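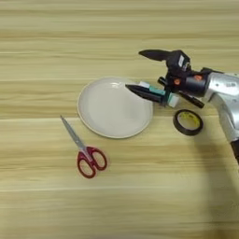 Paredes Supporters Club, Away Travel and Transfers Help Desk

Is the sell-on clause story worth believing?

Posted by Himari, October 19, 2019

Everyone in my section is passing around the same claim. The winger we let go on loan in the summer is supposed to be signing for good, the buying club pays a set fee, and we keep 30 percent of whatever they sell him for later. The article says we "stand to make a fortune." I've read it four times and can't find one person from either club saying any of this on the record. It says "sources close to the deal," and then it quotes another website, which quotes the first one.

What I want to know is how a sell-on clause normally works, and whether 30 percent sounds right for a player with so few senior starts. I'm also being told the loan turns permanent by itself once he has played enough. Is that a real thing, or did somebody make it up in the comments?

I'm asking before the October members' meeting because I'd like to avoid clapping for money that doesn't exist.

plonance_end

Real thing, but you're right to be suspicious.

There are two kinds of loan-to-buy. With an option, the other club can buy him if it feels like it. With an obligation, it has to buy him if certain conditions are met, and appearances are a common one. Reports mix the two up constantly. If the original club announcement only says "loan," you don't know which you have, and neither does the guy who wrote the article.

On the percentage, check what it is a percentage of. Plenty of these clauses cover profit only. Say they pay us 600 thousand and later sell him for 825. The profit is 225, and 30 percent of that is 67.5 thousand. If the clause covered the whole fee, we'd get 247.5. Articles nearly always use the bigger reading because it makes a better headline. And if he leaves on a free when his contract runs out, 30 percent of nothing is nothing.

Is 30 high? A bit, for my taste. I've seen clubs take a big cut later when they couldn't get a decent fee up front, so it could be true and still be bad news.

Stiselent

its true, my cousin works near the training ground and he said its basically done. 2,000 people liked the post so they can't all be wrong. stop being so negative about the club, we finally did some good business

plonance_end

2,000 people liked the one about the new stadium roof too. Likes don't tell you what's in a contract.

Himari, if you go to the meeting, ask whether it's an option or an obligation, and whether our share is of the fee or the profit. They may say the terms are confidential, and clubs often do keep them that way. Then you still don't know, and I'd treat the number in the article as a guess until something turns up in the accounts.

Himari

Thanks, the profit part is what I was missing. I'll ask both. Not holding my breath on the cousin.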